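About Trallico

By the owner, updated in December
Reading time: 3 minutes

We use cookies to remember what's in your basket and to see which pages people read. By staying on this site you're okay with that.

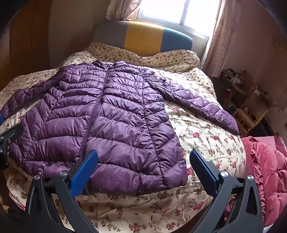

Trallico is a repair and alterations shop, and I'm the person who opens the door in the morning, answers the phone and does most of the sewing. I started out at my kitchen table with one secondhand machine and a lamp that buzzed, hemming pants for people in my building. Word got around (laundry rooms are very good for that) and before long I had more bags of other people's clothes in my hallway than I had clothes of my own. Most of what comes in during the cold months is outerwear, and long puffers like the purple one are the jobs I look forward to. All that stitching running across the front means the filling is held in channels, so if one channel gets a tear I can usually close it up and leave its neighbors alone. A zipper is a bigger job, but I like those too!

I moved out of the kitchen and into the shop on Durell Street 6 years ago. It used to sell vacuum cleaner parts, and people still come in asking for bags and belts, so I keep a note by the register with the address of the place across town that has them. The front room is the counter, two fitting areas with curtains and a mirror that makes everyone look a little taller than they are. The back is where the machines live. I have one for denim and canvas, one for stretchy things, an old straight-stitch that I trust more than I trust my car, and a steam iron that takes forever to heat up, so please don't show up at opening time hoping for a quick press.

What do I fix? Coats, jeans, dresses, curtains, backpacks, the lining of your grandfather's suit. I take in waists and let them out again, and I have no opinions about which way you're going. I'll shorten sleeves, replace pockets that have turned into holes, and put new elastic in pretty much anything. I patch moth damage on wool if it's small. I don't do leather, I don't do shoes, and I stopped doing wedding gowns after one very long spring — I'll happily hem a bridesmaid dress, though.

Prices are on the board by the door and on the Prices page. If a job is going to cost more than the thing is worth to you, I'll say so before I start, and you can take it home with no hard feelings. I'd sooner lose the job than have you stand at the counter feeling cornered. A basic hem takes a few days. Zippers take a week, longer once the weather turns, when everybody pulls their coat out of the closet on the same morning and finds out what they put away broken.

I buy my thread and zippers from Dabbas, a small supplier that still lets me order odd colors one spool at a time. I now have over 500 spools on the wall, and there is somehow never the right green. Leftover fabric goes in the scrap bin out front, and you're welcome to dig through it. Quilters do, and so do kids with a school project due the next day.

Once a month I run a mending night in the front room. Bring something of your own, sit down, and I'll show you how to sew on a button so it stays, or darn a sock, or fix a fallen hem by hand. There are chairs for 6 and it fills up fast, so sign up at the counter or send me a message. It's free, but cookies (the baked kind) are always nice. The Luvimico bakery next door has kindly sent over a tray more than once — the cinnamon ones don't last.

You'll find me at 662 Durell Street, two doors down from the bus stop. Parking is around the back, and it's tight. If the door is locked in the middle of the day I've gone for a sandwich and I'll be back by one-thirty.

Want to know when the next mending night is? Enter your email to get our newsletter. Unsubscribe any time.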